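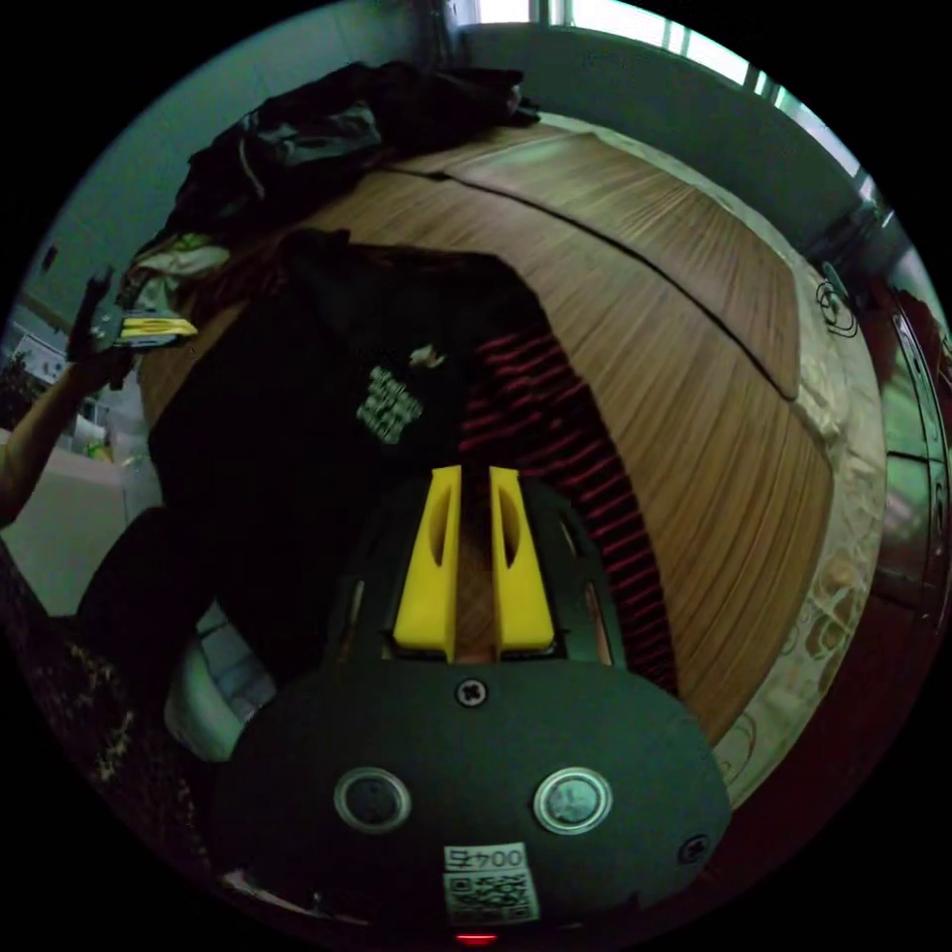 Session 8: The folding failures at Grindby

Notes for the second-year automation group. Read before the seminar and bring your own copy of the Kirnex fault log.

Background

Grindby wanted a two-armed machine that would fold household clothing on a bed. It was to learn from recordings of people doing the job with a pair of hand-held grippers, one per hand, each with its own camera. Edivaldo Amaral ran the recording. Babita Rajput joined later, after the fault, and most of what we know comes from her write-up. The supplier's account (Kirnex, who built the arm controller) disagrees with hers in places. I have marked where.

What happened

In February the machine was given a T-shirt to fold on a bed. The left arm took hold of the sleeve. The right arm closed on the bedcover, pulled, and kept pulling. The cover came up with the shirt on it, the left arm lost its place, and the right arm drove sideways into the bed frame. It stayed there, motor loaded, for 38 seconds until Daiane Arruda reached the stop button. She was unhurt. The wrist joint was scrap.

The explanation you will be offered

Kirnex put it down to "operator placement error": the shirt lay too near the edge of the cover. Please be suspicious of this. A shirt near an edge is a normal shirt. If a machine meant for bedrooms can only cope with clothes put down in the right spot, the fault was there before anyone put anything down.

What the log shows

1. The right gripper reported "object held" as soon as it closed. It had no means of telling cloth it wanted from cloth it didn't. "Held" meant only that the fingers had stopped short of fully shut.

2. Pulling force rose steadily. The limit existed in the software but had been switched off during an earlier trial with heavy towels. Kirnex says Grindby did this. Grindby says it arrived that way. Neither has produced a settings file with a date on it.

3. The stall warning did appear. It went to a screen in the next room.

The training recordings

319 recordings were used. Rajput went through them again and set aside 31 in which she could not say, from the camera view alone, where the garment ended and the bedding began. Dark clothes lying against other dark clothes were the worst, followed by anything on a patterned sheet. The lens is very wide and bends straight lines into curves, so a seam in a bedcover can look a good deal like a hem.

I would be careful with that finding. She knew what had gone wrong before she started looking, and she had no second person sorting the same recordings. It is a reasonable suspicion and no more. Removing the 31 and training again would have been a fair test, but the budget had gone.

There is a simpler point that her report passes over. A person who pinches the bedcover by mistake feels it and lets go. How often did that get recorded, and how often did Amaral's team throw the attempt away as a bad take? The report doesn't say. If the bad takes were binned, the machine never saw anybody recover from one.

The repair

Force limit back on, alarm sounder fitted beside the bed, second stop button at the foot. All sensible. The covering letter then calls the system "safe for home use" — on the strength of 8 runs, with the same shirt. Work out for yourselves what eight clean runs can tell you about a fault that might turn up once in fifty.

For the seminar

Write one side on who should have been able to switch off the force limit, and what record they should have left. Then compare the Zurnstead case from Session 5, where the limit was on and set too high to matter.

Reading: Rajput's report, sections 2 and 4. The Seixas note on stall detection is short but assumes a stiff object, so don't lean on it for cloth.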